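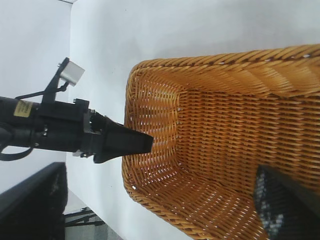
About Us

Makris sells baskets. We have sold other things over the years, including one regrettable season of umbrella stands, but people kept coming in for the baskets and walking past the rest, and after a while we took the hint.

The shop opened on a Wista side street with 17 baskets and a borrowed cash box. Most of the first batch went to relatives. We have since found customers we aren't related to, and they are much easier about paying full price.

What we sell

Large woven baskets, mainly. Wicker is the bulk of it, in sizes that run from bread up to blankets. We also keep a few lidded hampers, a shelf of trays, and log baskets that almost everyone buys for something other than logs. One customer keeps hers full of extension cords. We don't ask to see what goes in them, but people tell us anyway.

Our house range is called Dotetti. It comes in 3 sizes, named Small, Medium and Large after a long meeting. The rims are wrapped twice, and the bases are woven tight enough to hold knitting needles without losing one through the bottom. The Large is the one people write to us about, usually to ask whether it will fit through a door. It will. It may not fit under your coffee table, so measure first.

The Gakar range is rougher and cheaper, with a looser weave and the odd end sticking out. We trim what we find. You will find one more.

How we choose them

Every new design gets put on a table and handled. We lift it by the rim, lean on it, turn it over and set it back down to see if it rocks. A basket that rocks goes back to the weaver with a polite note, or into the seconds bin by the register if the weaver has stopped answering our polite notes.

Then somebody takes it home and lives with it for a month. This is how we learned that handles set too close together will skin your knuckles, and that any open basket left on the floor belongs to the cat.

Looking after yours

Wicker likes a bit of air and dislikes radiators. Dust it with a soft brush. If it creaks, wipe it down with a damp cloth and let it dry away from the sun. Please don't put it in the dishwasher – we have had 2 calls about this and would rather not have a third.

Repairs

We mend rims and handles on anything we sold, and on a fair number of things we didn't. Bring it in empty. Repairs slow to a crawl in December, when everyone in town needs a hamper and remembers it on the same afternoon.

Visiting

The shop is at 979 Mill Lane, Wista, behind the bakery. Parking is out front and is mostly taken by people buying bread. We're open Tuesday through Saturday, and we will carry a Large out to your car if you can tell us where it is.

Page last updated Wed 28 August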